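Sekemia Perception Module — Operator Guide
Section 4: Teaching a New Object Class

Before starting, confirm that the wrist camera has been calibrated and that the Paju planner is in Hold. Only accounts with the Editor role may save a class.

1. Open the Classes tab and select New.
2. Enter a class name. Names are case sensitive and may not contain spaces.
3. Move the arm to the Survey pose and select Capture.
4. Draw the outline on the captured view. Select Accept when the outline is closed.
5. Repeat steps 3 and 4 with the object turned to a new angle each time. The module accepts up to 500 views per class.

Note: An object that runs past the border of the view may still be outlined. Check the Truncated box before selecting Accept.
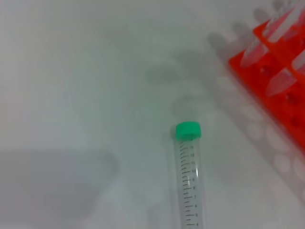 The segmentation filter separates an object from its background by color first and by edge contrast second. Clear plastic gives the color stage very little to work with. For a capped centrifuge tube, set the anchor on the cap: the bright green stands apart from the pale surface, while the wall of the tube lets the surface show through. The printed scale may be used as a second anchor by selecting Add Feature — Line Pattern. Do not place an anchor on the pale highlight along the wall, as its position changes with the lighting.

6. Set Shadow Rejection to Medium. If a rack shadow is still outlined as an object, change the setting to High and capture again.
7. Select Train. The default is 2,000 iterations.
8. When training ends, select Save and return the planner to Ready.

Caution: Changing Shadow Rejection after training clears the grasp offsets for that class. Enter them again before running any pick routine.

Error 13 during training means that two classes share a name. Rename one of them and repeat step 7.

Revised Mar 2, 2018. Approved by Farhad Naseri, Prestham office.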